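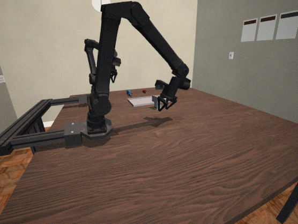
Can the same gripper be tested in simulation and on the bench without rewriting the controller settings?
Both targets read the same configuration file, and only the transport line changes.

Plestano Two-Arm Evaluation Cell
Simulation package and bench kit
Page revised October 18, 2026

The Plestano cell is sold to labs that need to compare end effectors, wrist cameras or low-level controllers under matched conditions. The simulation package models two black arms mounted on a metal rail frame along one side of a wooden table. Each arm is an independent device with its own address. Either can be disabled in the configuration file.

Gripper
The standard part is the Drimico two-finger gripper with open, angular fingers. The finger outline leaves the object partly visible to the wrist camera during approach. Solid fingers are available under part number 861. Finger meshes may be swapped without changing the wrist model; collision geometry must be regenerated after each swap.

Wrist camera
The module mounts on a slim bracket beside the wrist joint. Bracket offset is a parameter. After any change of bracket, repeat the hand-eye calibration before recording comparison trials.

Controller
Position and impedance modes are supported on both arms. Mixed mode, with one arm in each, requires firmware 2 or later. Gains are stored per gripper, so a finger change loads its own set.

Comparison trials
The trial runner fixes the object poses, replays the approach and varies one component at a time. The reference set contains 1,358 start poses. Shadows are rendered by default and can be turned off when camera exposure is not under test. Results are written as one row per attempt, with grip width, motor current and end state.

Known limits
Contact on thin tray rims is sensitive to step size. Use the small-step profile for picks next to a rim. Cable drag is not modeled.

Ordering
The simulation license covers five seats. Bench kits ship from Menirdale; orders placed after the end of November are handled by Van Wyk. Fingers and camera brackets are also sold separately.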